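Search posts
Search
Wamasora Lab Notes

Thread: grip force on thin film packaging, and why we stopped using a fixed threshold.

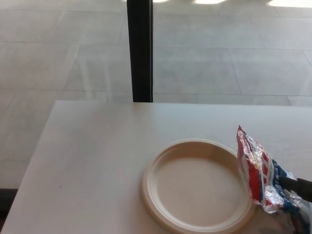
What does a fixed threshold get wrong?
It treats the bag as a rigid body. Foil film buckles under the finger, the contact patch changes shape, and the same motor current can mean a firm hold or a slow slide.

2/ Setup. Parallel gripper, wrist force sensing, head camera. The task is to take a snack bag and bring it over to a plate on a white table. Film only in this round, no boxes or cans.

3/ Baseline: close until current crosses a set value, then hold. Tuned by Kirstin Laing over one very long Sunday. It was a fair baseline.

4/ Method under test (we call it Timska): close in small steps, read the force after each step, fit the slope over the last few readings. Stop when the slope levels off, not at a preset force.

5/ 459 grasps in total. 270 with Timska, the rest with the baseline. Bag order was shuffled by script. Operators could not see which controller was loaded.

6/ Slip during transfer fell with Timska. So did crushed contents. The cost is time — the stepped close is slower, and on a stiff, well-inflated bag it buys very little.

7/ Force is sampled at 60 Hz. We tried going lower. The slope fit got noisy and the controller stopped too early on crinkled film.

8/ Failure case we have not fixed: fingers landing on the crimped seal. The seal is stiff, the slope levels off at once, and the grip is weak. Nosipho Nkuna is working on a seal check from the head camera view.

9/ Also open: nearly empty bags. There is no gas cushion to press against, so the curve has no useful shape.

10/ Write-up to follow once Melaniia Hutsuliak finishes the per-bag breakdown.

Comments

Crisóforo Barajas: Did you reset the force zero between grasps or per session?

Wamasora Lab Notes: Between grasps. Drift was bad otherwise.

Princess Dumlao: We saw the same seal problem at Brastport with coffee pouches. Approaching from the side seam helped a bit.

edet_k: is the step size fixed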